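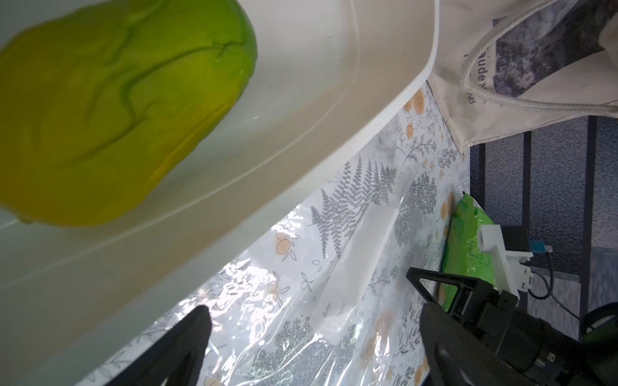 Wrist view, one arm's gripper

Two-arm cell rules for a shared bench?
Lærke Juhl, 23 Mar 2020
We've got a pair of small arms on one rail and I love them! I'm writing our one-page rule sheet before more people start using the bench. What would you put on it?
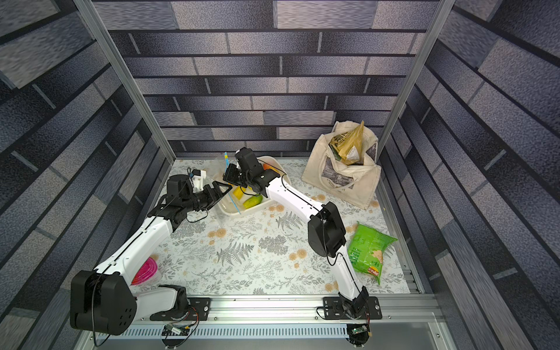 So far I have – hands out while the motors are live, one named operator, stop button within reach. Is that enough for small arms?

Remlow
Great start! Add a speed cap for the first run of any new program.
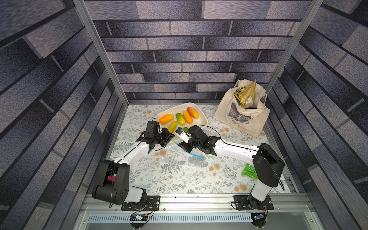

And write down who may change the cap, or it creeps up. We went through 6 versions of our sheet by December.

Phan
Define a shared zone. Only one arm goes in unless the task truly needs both, and then you rehearse it slowly with nothing on the table. 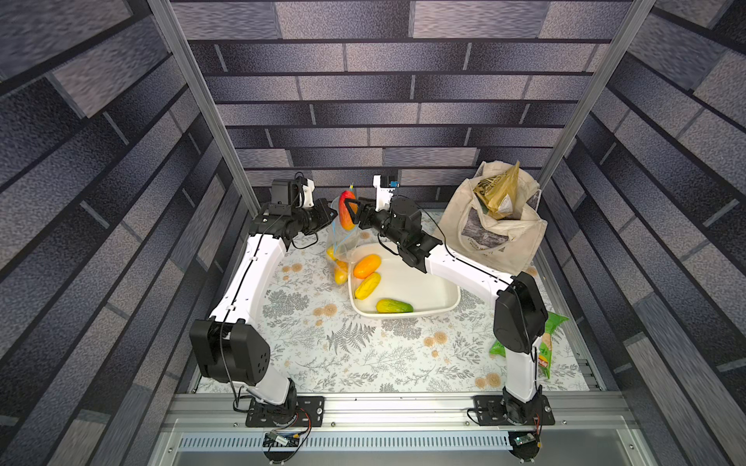
Handover rules deserve their own line. Say which arm may let go, and when. With a mango in the gripper right over an open zip bag, I'd want the other arm holding still until the fingers are clear. Have fun with it!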